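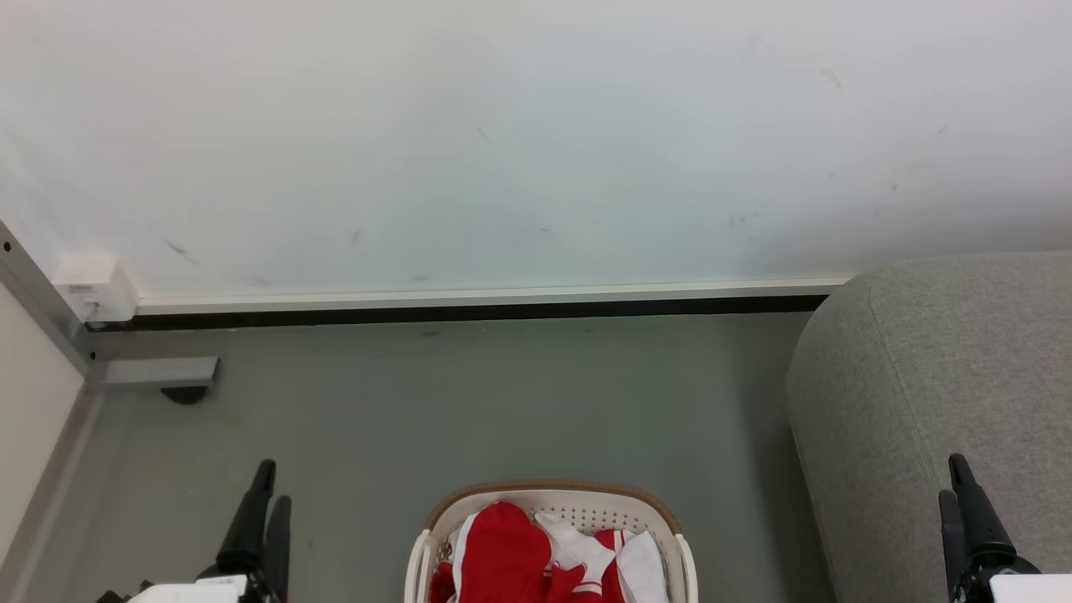 Figure 1. Two-arm laundry cell from the head camera, with the basket on the floor between the grippers.

Collisdale Technical Institute
Applied Automation, Unit 6: Setup and Routine Care of a Two-Arm Textile Cell
Handout revised 8 Jul 2018

Scope

This handout covers the preparation of the Vesbridge cell for a working shift, the weekly care of its gripper fingers, and the procedure to be followed when a finger must be replaced. It does not cover programming of the sorting task, which is treated in Unit 7. Students are expected to have completed the lockout session before entering the cell area.

6.1 Preparing the floor area

The cell works on articles lying in an open basket at floor level. The arms therefore operate near the lower limit of their reach, and small errors in basket placement matter more than they would on a bench. Place the basket with its long side facing the robot, centered between the two grippers at their rest position. The near rim should be 400 mm from the front edge of the robot base. Check the distance with the steel rule kept at the station. Pacing it out or judging it from the screen is not acceptable.

Furniture beside the basket is part of the cell for the purposes of this unit. If an upholstered piece has been moved, even slightly, the collision boundary stored in the controller is no longer valid and must be taught again. Enter the change in the station log with your initials.

Walls in the cell area are to be left plain. Posters, coats on hooks and hanging cables all disturb the background model.

6.2 Startup checks

Release the lockout and apply power to the controller first, then to the arms. Wait for the ready message before touching the pendant. With both arms at rest, confirm the following:

Head camera: the basket rim is visible and neither gripper hides the center of the basket.
Wrist cameras: the fingertips are in view and the lens is free of lint.
Grippers: both open and close fully on command, without chatter.
Stop circuit: the pendant stop and the wall stop each cut power to the arms. Test them separately.

A failed check ends the startup. Return the cell to lockout and report the fault to the instructor.

6.3 Setting the grip

Textile work asks for a light, even grip. Thick, fleecy fabric folds over on itself and pushes back against the finger, while thin or slippery fabric slides out along it. A single closing force will not suit both, and the cell stores a separate value for each class of article.

To set the value for a new class, lower one open gripper onto the bunched cloth at reduced speed and stop when a fold lies along the inside face of a finger. Watch the wrist camera view throughout.

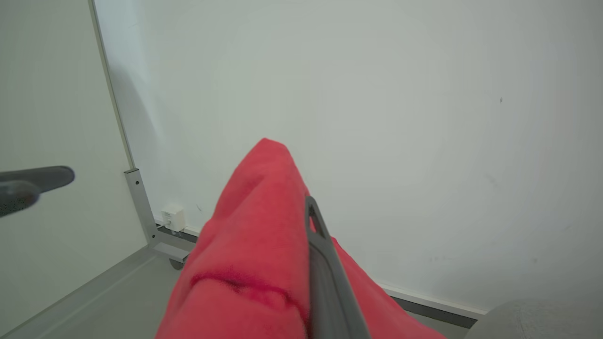 Close in small steps until the fold no longer slips when the arm is raised by hand jog, then add one step and save. The starting value for heavy articles is 31 percent of full force and for light articles 18 percent. Do not raise the value simply to correct a poor approach. If the cloth is held only at the tip, open the gripper, move it lower and begin again. Excess force leaves marks on soft fabric and wears the finger mounting.

6.4 Weekly care of the fingers

Lint collects along the raised edges of the fingers and inside the slots. Remove it with the soft brush while the cell is locked out. Compressed air is not to be used, as it drives fibers into the gripper housing. Wipe each finger with a dry cloth and inspect it under the lamp for burrs, paying particular attention to the tip and the slot ends. A burr that can be felt with a fingernail will pull threads. Report it and mark the finger for replacement.

Check the finger screws with the torque driver at its fixed setting. A screw that turns before the driver clicks is to be recorded even if it is then tightened correctly. During February the station log showed nearly 350 grip cycles run on a loose left finger, and the entry that would have revealed the fault had been left blank.

6.5 Releasing articles outside the basket

Where an article is to be set down on a raised soft surface, the release height must be taught on the surface itself. Padding gives under load. Bring the gripper down until the cloth settles, open slowly, and withdraw straight upward before any sideways motion.

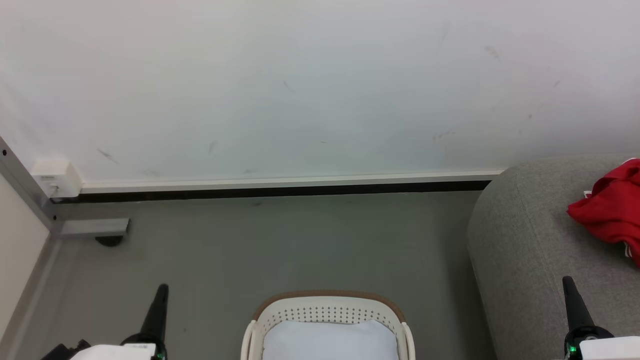 Monique Besnard asks whether the release height should be taught again each time the basket is moved. In her view the two settings are independent, and repeating both costs a good part of the lab period. The point is accepted for shifts of the basket alone. If the robot base or the furniture has moved, both settings are to be taught again, and section 6.1 applies in full.

6.6 Replacing a finger

Lock out the cell and support the arm. Remove the worn finger, clean the mounting face, and fit the new one with fresh screws from the Arnaud kit. Fingers are replaced in pairs on the same gripper. Run the zero routine, then repeat the grip setting in 6.3 for every stored class of article.

Bring the completed station log to the next lab meeting.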